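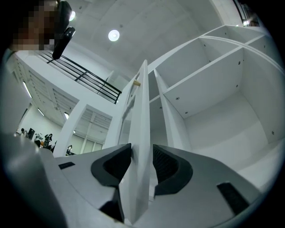
## Storage unit assembly, Barna room

Progress report for the Jasham fund, February installment. The grant for this stage is 1,552, and 1,189 of it is spent. The balance is set aside for wall fixings and the last of the boards.

The white cube unit goes together from flat boards, with wooden dowels locating the panels and fittings in the small round holes. Work on the dividers is under way. We sort the boards by length before starting - the long ones look alike and the hole pattern is the only quick check.

The plan calls for 12 compartments. The lower ones stay open for boxes. Smaller items will go in the upper row, where they are harder to knock over.

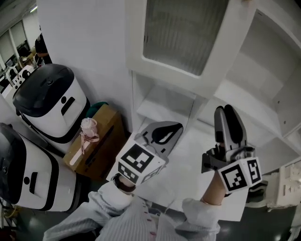 **Site coordinator, Colombo Storage Project**
Wednesday, February 28, 2024

The white cabinet with the ribbed glass door stays where it is. Its open shelves need to be cleared and wiped, and the cardboard box beside it goes to the sorting table with the pink gift on top.

Still open for March:

- fix the cube unit to the wall
- label the shelves
- order 7 spare dowels
- send receipts with the next report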